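Ten Minutes on the Floor with Lertchai Chareonsuk

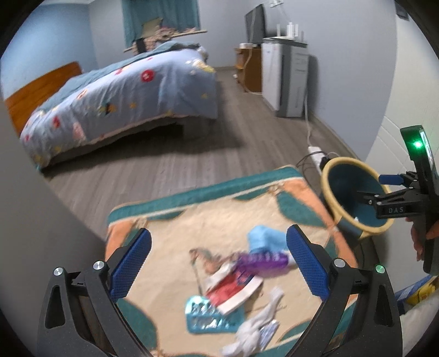
Chareonsuk does the bedroom last. Always has. "Kitchen you have to do, people are coming. Bedroom you can shut the door on," he says. Which is how the small stuff ends up on the mat.

He moved to Flotuvville five years ago, fixes up rentals for Covedar, roughly 200 of them so far. Same mess in every one, he says - cords, scraps, little things with no home.

His method isn't fancy. Heap it all on the mat, bring a bucket over, start. "If I have to stand up to throw something out I wont do it. So the bucket sits right there." Trash goes in, keepers stay on the mat till the end.

And the cords? He laughs. "Power strip stays on the floor. I tried a box for it, hated the box."

His friend Yurii Savchuk sorts by drawer instead, labels and all. They argue about it. "Yurii spent 100 dollars on dividers," Chareonsuk says. "Nice dividers. He cant find his scissors."

The mat gets shaken out teh window after. Then vacuumed, if he remembers.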